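月球的水从哪里来？她说先别急着下结论

克鲁博·姆瓦基尤萨（Kerubo Mwakyusa）把论文推到桌子中间，第一句话是：“标题写得太满了。”

论文来自Hallemska研究所，主张月球极区的水冰大半由彗星带来，依据是14份样品中的氢同位素比值。姆瓦基尤萨研究陨石里的挥发物多年，对这种说法并不买账。“14份，其中有几份还出自同一块岩石。拿这个谈整个极区，我不敢。”

我问她，作者不是做了模拟吗？她翻到附录：“跑了2,245次，听着很多。可每一次都假定撞击后的水汽留得住。这个假定一松，结果就散了。”

论文作者之一托比约恩·豪格兰（Torbjørn Haugland）在电话里没有回避。“她说的留存率，我们确实取了偏高的值。”他承认，但坚持太阳风解释不了全部数据，“总得有别的来源。”

姆瓦基尤萨听了转述，摇头：“别的来源，也可以是火山。他们对火山只写了半页。” 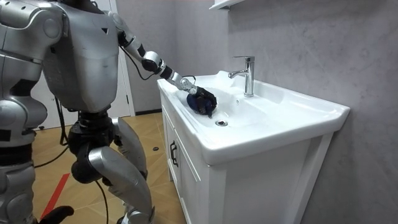
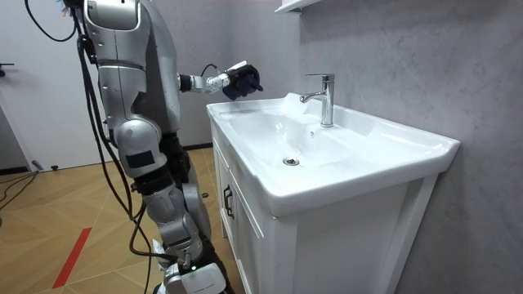 她更在意的是加热步骤。样品升到900摄氏度时放出的气体，究竟是月球自己的，还是地球空气混进去的？“空白对照只有一组。换成我的学生，我会让他重做。”

豪格兰说，补充测量七月开始，由Tiongson实验室独立完成，原始数据届时公开。我问姆瓦基尤萨，如果结果一致，她会不会改口。

“会改一点。”她把论文收回文件夹，“先让我看空白对照。”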